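Noltum, segunda parte: catorce días con el brazo en la cocina

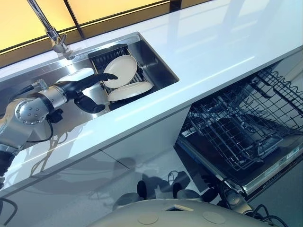

Junhao Dong me escribió después de la primera entrada que con ese dinero se compraba dos lavavajillas buenos y los cargaba él. Es la objeción razonable y la tuve presente durante toda la prueba. El Noltum no sustituye al lavavajillas. Hace el tramo intermedio, coger los platos y llevarlos a la cesta, que es justo el tramo que mucha gente no considera trabajo.

Para los que no leyeron lo anterior: Woltero alquila el robot con base móvil y mano con dedos y pulgar, y el paquete de cocina lo pone Loltine aparte. Lo tuve 14 días. El alquiler cuesta 833 euros, más 100 por el paquete, más una fianza de 200 que me devolvieron entera. El transporte iba incluido.

Lo que hace bien son los platos. Los llanos y los de postre los coge por el borde, con calma, y los deja entre las púas de la cesta inferior. En la primera semana dejaba algunos demasiado juntos. Después de repetir la calibración mejoró bastante. No rompió ninguno, aunque uno de los hondos se lo quité yo de la mano porque no me gustó cómo lo llevaba.

Los escurridores de alambre le complican la vida. Si el plato está de pie entre las varillas entra bien con los dedos, pero si está medio tumbado da varios intentos y a veces se para y pide ayuda en la aplicación. El aviso dice solamente «objeto no alcanzable» y hay que ir a mirar qué pasa. Acabé colocando los platos de pie yo mismo, con lo cual parte del ahorro desaparece.

Vasos: regular. Los de tubo sí, las copas no las intenté y el manual tampoco las admite. Cubiertos: no. El paquete los anuncia como función en pruebas y yo la dejaría sin anunciar.

El brillo era mi otra duda. Tengo los frentes blancos, la encimera también blanca y el fregadero de acero, todo muy reflectante. Por la tarde, con las luces del techo encendidas, tardaba más en decidirse. El servicio técnico me recomendó bajar la intensidad de las luces y con eso fue mejor. Contestan por correo en el mismo día, en un español correcto, y no me hicieron repetir el número de contrato cada vez.

Espacio. Con la puerta del lavavajillas abierta y la base delante del mueble no pasa nadie. En mi cocina tuve que usarlo cuando no había más gente, casi siempre después de cenar. Antes de alquilarlo conviene medir el pasillo con la puerta bajada, porque las medidas de la ficha son las del robot recogido y con el brazo extendido cambia todo.

Ruido hace poco. Los motores de las articulaciones se oyen menos que la campana. La batería me daba para la carga de la cena y poco más, así que lo dejaba enchufado por la noche.

También pedí presupuesto a Bansal, que ofrece algo parecido con pinza de dos dedos. Era más barato, pero exigían un contrato de seis meses y no dejaban probarlo en casa. No puedo comparar el funcionamiento – solo las condiciones, y en eso Woltero gana.

¿Lo volvería a alquilar? Por ahora no. Para una persona con problemas de espalda o de muñecas lo veo más justificado, y de hecho me parece que deberían venderlo por ahí. En julio sale la actualización que promete reconocer platos tumbados. Si me dejan probarla un par de días, lo cuento en otra entrada.

Las preguntas, en los comentarios. Las de precio ya están contestadas arriba.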